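I have now put more hours into Hulitz than into learning to drive, and I'm about equally safe at both.

For those who have been spared it, Hulitz is a farming game in the sense that a cruise ship is a boat. You inherit a field outside a village called Tidville, you plant some turnips, and before the first in-game year is out you are running a cheese operation, courting the blacksmith and lying awake in your real bed thinking about irrigation. I bought it in November on the grounds that I needed something relaxing. It has been relaxing in the way that doing other people's taxes is relaxing, for the kind of person who enjoys that, and I'm sorry to report I am the kind of person who enjoys that.

The big spring update landed last week, and I've been through enough of it to complain properly.

## The new town

The headline addition is Durkum, a fishing town over the hill. You get there by repairing a bridge, and you repair the bridge by handing over 150 planks, which is a lot of planks. I had 20. I'd sold the rest to pay for a decorative well that doesn't hold water. It took me most of an evening to chop enough trees, and by the end of it my farm looked like a parking lot and the woman who runs the seed shop had started greeting me with "Leave some for the squirrels," which I'm told is a new line and which hurt.

Durkum itself is lovely. Gray harbor, good gulls, a pub with a fiddle player who knows one tune and plays it with total commitment. The people are ruder than in Tidville and I like them more. The harbor master refused my gift of a prize melon and asked if I had anything salted. I went home and salted some things.

The fishing has been redone too. It used to be a matter of holding a button and watching a bar. Now there's a bar, a second bar, a wind arrow, and a fish with opinions. I can see that it's better. I caught more under the old system, so I miss it, but I can see it.

## Gwynne the goat

You also get a goat. She's called Gwynne, you can't rename her, and she arrives whether or not you have a barn. The patch notes describe her as "a companion animal with her own schedule." Her schedule is my lettuce.

I tried fencing the lettuce. Gwynne goes through wooden fences. I saved up for stone ones and she stands on those, looking at the lettuce, and then she is with the lettuce. There's supposedly a bell you can craft that keeps her near the house, but the recipe needs copper from the lower mine, and the lower mine is where I go to lose all my sandwiches to bats. My current arrangement is a second, worse lettuce patch near the gate as a sort of toll. She walks past it every morning.

I'll say this for her, the animation is terrific. When it rains she stands under the awning of the cheese shed and shakes one leg at a time. I've missed entire harvests watching that.
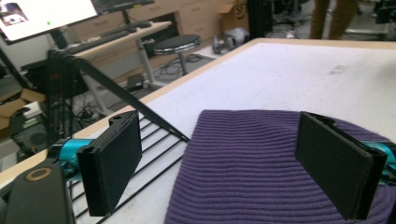
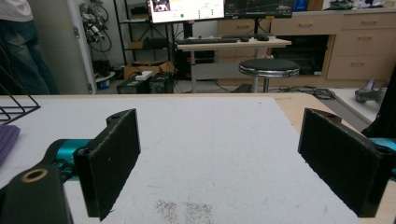
*Gripper fingers at the table, with the purple beanie in the first one and the white foam board in the second.*

## Co-op, or how to fall out over a shed

The update lets you share a farm with one other person, so there are 2 of you to disappoint the villagers. I roped in my sister, who had never played, and who plays games the way she packs a car: fast, with force, and without asking where anything lives.

On her first morning she sold the seed potatoes. I explained about seed potatoes. She said a potato is a potato and bought herself a hat with the money. By that evening she'd befriended half of Durkum, found a secret cave behind the lighthouse that I'd walked past a dozen times, and planted a row of sunflowers straight through the middle of my pumpkin grid. I had a system for that grid. There was a drawing on the fridge.

We share one purse, and that's the part I'd change first. There's no way to set money aside, so any saving you do is just shopping your partner hasn't gotten to yet. We were putting coins by for a bigger barn and woke up owning a rowboat. It's a nice rowboat. She named it after me, in a spirit I'd call mixed.

The connection held up well, at least. We were dropped once, in the middle of the harvest dance, and when we came back our characters were standing in the river. Nobody at the dance mentioned it, and the game gave us both a small bonus for attending.

## Things I would fix

The menus are still a mess. Cheese is filed under "Tools" for reasons I've stopped trying to guess. The bag now holds 100 items, up from a number I've blocked out, but it sorts them by when you picked them up, so my hoe lives between a boot and some eels. If you talk to anyone while carrying eels they bring up the eels.

The calendar on the wall shows birthdays but still won't show what people want for them. I keep notes on the back of an electric bill. The blacksmith likes pears, dislikes flowers, and "loves" something that's been smudged by coffee, and our whole future together depends on it.

Loading into Durkum takes almost a minute on my machine, which is six years old and wheezes. I've been using the time to put dishes away. I might be the only player whose kitchen has improved because of the update.

And the ladder bug is still in. You climb down the mine ladder, you keep climbing, and you're under the world, looking up at everybody's feet. It's quiet down there. I stayed longer than I needed to.

## Is it worth coming back for?

If you dropped Hulitz over the winter, then yes, I think so, mostly for Durkum. The game had gotten a little too cozy by its second year, with everyone in Tidville thrilled to receive whatever you pulled out of the ground, and it does you good to be turned down by a harbor master. If you never liked it, the goat won't change your mind. If you're thinking about co-op, play with someone you already know how to argue with, and hide the potatoes.

I finally did give the harbor master a salted herring, by the way. He said it was "fine." I've got it written on the electric bill with a star next to it.

Next up is the lower mine, with more sandwiches. My sister wants to bring the rowboat.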